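Nustance tabletop set - README

Hi, and thanks for downloading! I'm Nusrat Abbasi and I put this dataset together, so most of the questions you'll have after reading this should come to me. I've tried to write down everything I wished other people had written down when I was using their data, which makes this a bit long. Skip to "Getting started" if you only want the loading part.

Last edited 18/09/2023.

What's in it

985 episodes of two-arm tabletop work, all of them driven by a person with leader arms, no scripted motion anywhere. Each episode is one attempt at one task, with video, joint positions for both arms, the commanded positions, and a sentence saying what the operator was asked to do. There are six tasks:

pick_to_container - pick up a named object and put it in the round container
container_to_table - the reverse, take a named object out and set it down
peg_ring - put a small peg into a hole in the ring part
handover - one arm picks up, the other receives, then places
line_up - put three small objects in a row
free_tidy - clear a patch of table, in whatever order the operator likes

They are not evenly split, sorry. pick_to_container is the biggest by a long way because it was the first one we had working and everybody warmed up on it. peg_ring is the smallest at 163 episodes, and it took longer to record than the other five felt like they did put together. If you're training one policy on everything, do some balancing when you sample, or you'll get a model that wants to put pegs in the container (mine did, for weeks).

The name, by the way, covers the dataset only. The recording software is called Mendier and lives in its own repo, and you don't need it to read the files.

The setup

Two small arms with the same printed white gripper bodies and orange fingers, mounted so they can both reach the middle of a wooden table. The fingers have a ribbed lattice and a dark pad on the inside face. The lattice gives a bit when it closes on something, so the gripper joint reading at "closed on an object" is softer than you may be used to. Don't threshold it to detect a grasp! I tried, and it gets confused by the toy vegetables, which squash.
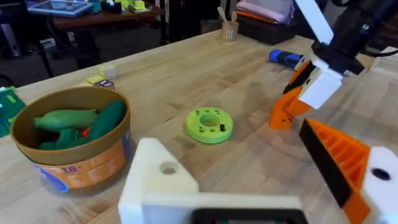
Cameras: there's a wrist view on each arm and one fixed overhead view. The wrist views have the arm's own gripper along the bottom of the picture all the time, and quite often the other arm wanders in too. I left it all in and I'd ask you not to crop it out, at least on the first run. In handover the only way the policy knows where its partner is, from the wrist view, is by seeing those orange fingers. When I cropped the bottom off to save some memory, handover got noticeably worse and pick_to_container hardly changed.

The overhead view is the boring reliable one. If you can only afford one camera, use the left wrist for peg_ring and overhead for the rest.

Objects

The objects are cheap and easy to swap, and that was on purpose. Soft green toy vegetables in several shapes, small cubes and blocks, a blue cylinder shaped like a marker, a lime-green printed ring with a circle of small holes and a black peg to go with it. The container is a round cardboard one with a printed label. Print files for the ring and peg are in the parts folder. Print the peg upright if you can. Mine came out slightly oval when I printed it lying down and I had to throw out a whole afternoon of episodes, which still annoys me.

A word about green. There is a lot of it. I picked the vegetables first and only later noticed how many of the other things I had were also some kind of green, and by then we had too many episodes to start over. It does make the language part harder in a way I've come to like: "pick up the green one" is a useless instruction on this table, so the operators were told to name shape as well as color. You'll see "the long light green vegetable" and "the dark green cucumber" a lot. Spelling in the instruction text is as typed. I fixed nothing.

The background is a working room and it looks like one. Things on the far side of the table and on the other table move from day to day, the lighting goes from bright to pretty dim, and none of that was controlled. If you want clean backgrounds this is the wrong set for you. I wanted policies that don't fall over when somebody moves a cup.

How we recorded

The operator reads the instruction off a screen, hits the pedal, does the task, hits the pedal again. Between episodes they shuffle the objects by hand. The shuffle isn't random in any proper sense, people have habits, and you'll find the container on the left much more often than on the right. I added a small batch late on with the container moved around, tagged container_moved, and it's worth holding those back as a test split.

Most of the driving was done by me and by Jatoi, and you can tell us apart in the data within about two episodes. I'm slow and I hover. Jatoi goes straight in and corrects at the last moment. The operator field will let you separate us. Training on both worked better for me than training on either, but a policy trained on both does sometimes hover and then lunge, so have your hand near the stop button.

Failures are included. Every episode has a success field, filled in by the operator right after, and then checked by someone else watching the overhead video. Where the two disagreed I went with the second person and left a note. "Partial" means the object got where it was going with a drop on the way. Please don't just delete the partials. Some of the best recovery behavior in the whole set is in there, especially in free_tidy, where an operator drops a cube and picks it up again with the other arm.

We also stopped and threw away anything where an arm faulted, where a leader arm came unplugged, or where somebody reached into view during the task. A couple of reaching-in ones may have slipped through. Tell me the episode number if you find one and I'll pull it.

Getting started

Each task is a folder and each episode is a subfolder with three videos, one table of numbers and one small text file. Read the text file first, it has the instruction, operator, success value and any notes. Timestamps are in seconds from the start of the episode and all three videos are lined up to the joint table, so you shouldn't need to do any shifting yourself.

Joint order is the same for both arms, base to gripper, left arm first. Left means left as seen from the operator's chair. I mixed this up in the February version, and if you have that one, please delete it and download again. The videos were right and the labels were swapped, so training looked perfectly fine and then the robot did everything mirrored. Not my proudest release.

If you just want to check that your code runs, the sample folder has a few episodes from every task and is small enough to pull over a bad connection.

How much do you need?

People ask me this more than anything. For pick_to_container I got a usable policy from more than 500 episodes, and adding the rest of the task helped mostly with odd container positions. For peg_ring I used every episode there is and would still call the result shaky. It gets the peg over the right area nearly every time and then fishes around. If you get it working well, write to me, I'd love to know what you changed.

Known problems

The right wrist camera slipped in its mount partway through line_up. Episodes after the slip are tagged wrist_shift. The view is a little rotated, nothing worse than that.

The overhead camera's auto exposure was left on for the first recording days. You'll see brightness jump when an arm passes under it. Fixed later, but I kept the early ones.

Some handover episodes have the receiving arm already moving when the recording starts. That's operators being eager with the pedal.

Instructions for free_tidy are vague ("tidy the front part") and two people wouldn't agree on when it's done. Treat the success field there with some suspicion.

What it's good for, and what it isn't

Good for imitation learning on two small arms, for testing language-conditioned picking with lookalike objects, and for trying out ideas before you spend your own time recording. It's all one table and one pair of arms, so please don't report a number from this and call it general manipulation. Forces aren't recorded at all. Nothing heavy, sharp or breakable was handled, and I wouldn't run a policy trained on this anywhere near things that are.

Credits and use

Utora lent us the room and put up with the noise, and paid for most of the printing filament. You're free to use, change and share the data, including in commercial work, as long as you keep this file with it and say where it came from. If you record more episodes on the same objects, I'm happy to merge them in. Open an issue first so we can agree on the instruction wording, and send a handful of episodes before you do the whole batch.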